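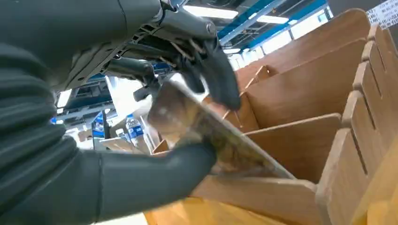 So the second arm stays. I went back and forth on this for most of December, and if you read my last post you know I was pretty grumpy about the idea (two arms, twice the things that can go wrong at 7 in the evening when I want to go home).

Quick recap for anyone new: Jorkosura is our little project on teaching a robot to file thin, flat stuff into narrow wooden slots. We train a policy called Ruvar on demonstrations, 592 of them at this point, and then we let it loose on the rack and keep score. The question this time was simple enough. Does it help if the other arm props up the low end of the item while the fingers pinch the top?

We ran 200 tries each way. With one hand alone, Ruvar missed the slot 35 times. With the second arm bracing from underneath, it missed 12 times! I made everybody at Trerbridge look at the spreadsheet, including people who had only come by for the coffee.

My guess is that it's all about tilt. Pinch something thin at one corner and it wants to swing, and then your nice plan for lining it up with the divider is off before you get anywhere near the slot. Plastic wrap makes it worse, I think, partly from slipping and partly from the glare, which the wrist camera hates. I haven't separated those two yet, so don't quote me.

What still bugs me is the letting go. When the forearm backs out too early, we're right back to swinging, and when it's late it bumps the divider on the way out. Most of the 12 misses were one or the other. I tried a fixed delay and it was awful.

Next up is Skyrme, our older baseline, on the same rack with the same items. I need to redo the calibration first, and I've been putting that off all week.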